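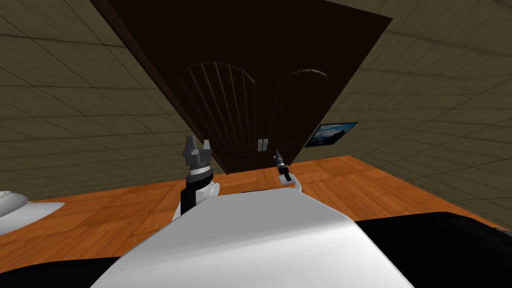

Britta Schmieder wrote in after the hinge piece to ask whether a soft-close damper can be added to an old wardrobe without drilling the carcass, and whether the clip-on sort survives a heavy door. Two readers have since asked the same. I have had the Sorkitz retrofit damper set on test since January, so the answer can be given in some detail.

The set contains two damper bodies, two steel clips, two adhesive plates, 8 short screws and a folded instruction sheet. The bodies are a plain oil-filled cylinder with a sprung plunger. Nothing in the kit is specific to wardrobes, and the same parts are sold for kitchen units under a different label.

Fitting

There are two methods. The clip goes over the arm of a concealed hinge and needs no tools. It will only grip a hinge arm of the usual modern pattern, which rules out most older furniture with butt hinges. For those doors the body is mounted inside the top rail with either the adhesive plate or the screws.

I fitted one door by each method. The clip took under a minute. The adhesive plate took longer, as the surface has to be degreased and the sheet asks for a night's curing before the door is used. On waxed timber the plate let go on the second day. After the wax had been cleaned back to bare wood it held. On lacquer it held from the start.

The screws are too short for softwood and I replaced them with longer ones of the same gauge. If the top rail is thin, measure before doing likewise.

Arched doors need a little thought. The plunger must meet a flat part of the door, and on a curved top the flat part may be further down than the rail. A small packing block under the body solves it. Sorkitz does not supply one.

Performance

The damping is adjustable by a slotted collar at the rear of the cylinder, with a full turn from weakest to strongest. At the weakest setting a light door closed cleanly from any angle. A heavy solid door needed the collar near its stop, and even then a hard push beat the damper and the door met the frame with an audible knock. Two bodies on the one heavy door cured this, at the expense of a slow last few degrees.

I kept a tally on the heavy door and stopped at 364 closings. The plunger showed no leak and the closing time had not changed in any way I could measure with a stopwatch. That is a short test for a part of this type, and I would not draw much from it about long-term wear.

Temperature matters more. In an unheated back bedroom the oil thickened and the door hung open by a finger's width first thing in the morning. Backing the collar off by a quarter turn put it right. It then wanted turning up again once the room had warmed.

Against the alternatives

The Stüber equivalent has a metal body and a finer thread on the collar, so the setting is easier to repeat. It has no adhesive option. The Nukham is cheaper and not adjustable, and is adequate for light doors only.

Verdict

For concealed hinges the Sorkitz set is a sound purchase. For butt hinges it will work with better screws and some patience. For Britta's case, a heavy door and no drilling, use two bodies on adhesive plates, on a surface cleaned of all wax, and set both collars to the same mark.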